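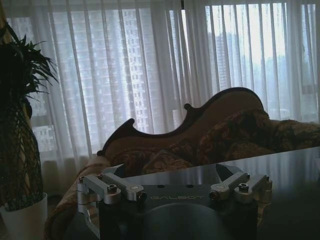 A dark, glossy tabletop with a classical-style sofa behind it.

4 min read

A living room needs a table that people are allowed to use. I have come to think this matters more than the sofa, and much more than the curtains, and I say so as someone who spent most of a January budget on a sofa.

The usual advice runs the other way. You buy the big seat first, something with presence, and the table is whatever fits in front of it. Shops are laid out like this. At Bavton, where I bought mine, the sofas have the whole ground floor and the tables are used to hold the catalogs. I paid 448 for a table there and gave the decision less time than I gave the cushions.

It is a dark table with a high shine. In the shop it looked serious. At home it showed every glass ring and every fingerprint, and by late morning, when the sun came in low, it showed the dust from the day before. I bought coasters. Then I bought a cloth to go under the coasters. After a few weeks we had stopped putting anything on it at all, and we ate our toast off our knees, sitting on a good sofa, with a good table in front of us.

I don't think gloss is a mistake in itself. A dark polished surface does something useful with daylight. It picks up the window and carries a little of it into the middle of the room, and in a north-facing apartment in winter that counts for a lot. Next to an ornate sofa it also gives the eye a rest. Carving and curves need something flat beside them, and a plain matte table can look like it was left there by the movers.

My complaint is with the way we treat these tables. We buy a surface meant for cups, books, elbows and mail, and then we guard it. The formal room was once kept for visitors, and most of us laughed at our grandparents for that. Then we moved the formal room onto a piece of furniture and kept it shut in the same way.

The repair shop in Dokmont that looked at my table last winter charged 36 to take out a white ring near one corner. The man there told me that most of what he sees is light damage that owners have been worrying over for years. He rubbed at mine for eight minutes and it was gone. I had been covering it with a bowl. If a mark costs 36 and a trip across town, it isn't worth 40 evenings of asking guests to lift their drinks.

There are fair objections. Some tables are old and can't be replaced, and a deep scratch in a gloss finish is a real problem and an expensive one. People with small children will say I am describing a luxury, and they may be right. If a finish makes you nervous every day, sell the table and get one that doesn't. The bakery on Baranauskienė Street has scrubbed tops with knife marks all over them, and they are the most inviting tables in Zusberg.

But if you already own the shiny one, and it sits well in front of the sofa, I would put the coasters in a drawer for a month. Wipe it in the evening when you wipe the kitchen counter. Use a soft cloth and very little water. Leave the newspaper on it. Ours now has two short scratches on the window side and a dull patch where the lamp used to stand, and we have gone back to eating breakfast there.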